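Notes on Collecting Demonstrations for the Block Arrangement Task
December 9, 2019
Posted by Ruth Villca

With the second phase of data gathering at Skirnby now closed, I wish to set down how the work was organized, what we changed along the way, and which questions remain open. A formal report will follow in the new year. The present entry is a personal account and should be read as such.

The purpose of the collection is to supply a learning system with examples of a single family of tasks: moving small colored blocks from one arrangement to another on request. Each example consists of a written instruction, the recorded motion of the arm, and the camera record. The operator guides the arm by means of a hand controller. No motion is scripted in advance.

Our target for the phase was 900 accepted examples. The first phase, which ended in July, had produced 311, and many of those were collected before the instructions had been given a settled wording. Hernán Paucar reviewed the earlier set in full and recommended that 156 of them be retained. The others were set aside. I agreed with him then and still do, although it was an unwelcome discovery after several weeks of effort.

The principal fault in the first set was sameness. Operators, myself included, tended to begin from tidy starting positions. Blocks were placed apart from one another, square to the board, and within easy reach. A system trained on such material performed acceptably when the board was tidy and poorly at other times. It had particular trouble with blocks that touched, as it had seen very few of them.

For the second phase, Giuliana Urrego drew up a schedule of starting arrangements. Certain sessions called for blocks in contact, others for blocks near the edges of the board, and others for a line or a cluster to be left in place while a separate block was moved. Operators were asked to follow the schedule and to refrain from straightening anything before recording began. This last point required several reminders. The habit of neatness is a strong one.

Instructions were also revised. In the first phase, an operator would move a block and then write a sentence describing what had been done. We reversed the order. The sentence is now drawn from a prepared list, shown to the operator, and carried out. Wilson Taipe wrote most of the list and was careful to include several ways of asking for the same result. "Move the red star away from the green star" and "separate the two stars" may lead to the same motion, and both deserve to be represented. He also included a number of requests that refer to position alone, without naming a color.

Sessions were limited to 40 minutes. Longer sessions had been permitted earlier in the year, and Vinzenz Hubmann observed from the recordings that motions became shorter and more abrupt toward the end of them. Whether this harms the trained system has not been established. I considered the limit reasonable in any case, and the operators did not object to it.

The question of failed attempts occupied a good deal of our discussion. Under the original rules, an example in which a block was pushed past its goal was discarded. Under the present rules, it is kept if the operator corrects the error and completes the request. Such examples show recovery, and the system had almost no other source for it. Attempts that were abandoned are stored separately and are not used in training at this time.

Our colleagues at Mustville have asked whether the collection could be shared. We intend to do so once the labels have been checked by a second reader. They use a different arm and a smaller set of shapes, and I would be interested to learn how much of our material is of use to them. Files will be provided in the Villis format, with the instruction list as a separate document.

Two matters are left for the next phase. The first is the balance of shapes: requests concerning the stars and the cube outnumber those concerning the pentagon, and the list should be amended accordingly. The second is the rule for judging when a block is "next to" another. Hernán and Giuliana each labeled the same group of recordings and disagreed more often than I had expected, chiefly over blocks standing close together without clear contact. A written definition is in preparation, and I will post it in this space when both of them have approved it.

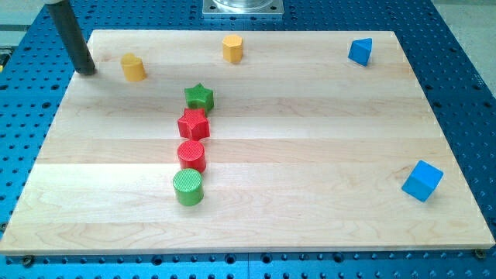
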